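Unit 4: Planning and Budgeting for Handling Equipment
Handout for week 2, Automation Purchasing 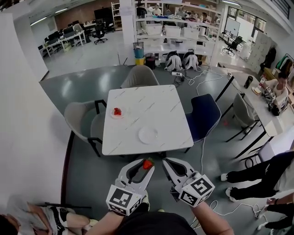

Reading time: 2 minutes

Start with the task, then the price list. Write one sentence that says what is to be picked up, from where, and where it goes. "Strawberries, one at a time, from table to plate" is enough. A soft fruit in a pair of white plastic jaws tells you what to ask a supplier: how far the jaws open, and whether the tips can be changed.

For the exercise we use the Nutmont packing room. The figures are in pounds, before VAT.

Hand-held gripper pair, Josta: 300
Spare jaw tips, full set: 136
Cables, power strips and carry cases, Sallitz: 246

Total for one station: 682

Work out the cost for 2 stations. Decide whether each station needs its own spare tips or can share a set, and show both totals.

Things often left out of a first budget:
- floor space, including chairs and a desk for the second operator
- cable runs - measure them along the floor, around the furniture
- printed markers, if the grippers are tracked by camera
- fruit, plates and other items used up in practice
- staff hours for training

Ayala quotes a lower price for the gripper pair but does not include delivery. Ask for delivery in writing before you compare the two.

Order spares with the main equipment. A separate order in November will fall into the next budget round at Nutmont and need a new approval.

Bring your completed sheet to the next class, with the task sentence at the top.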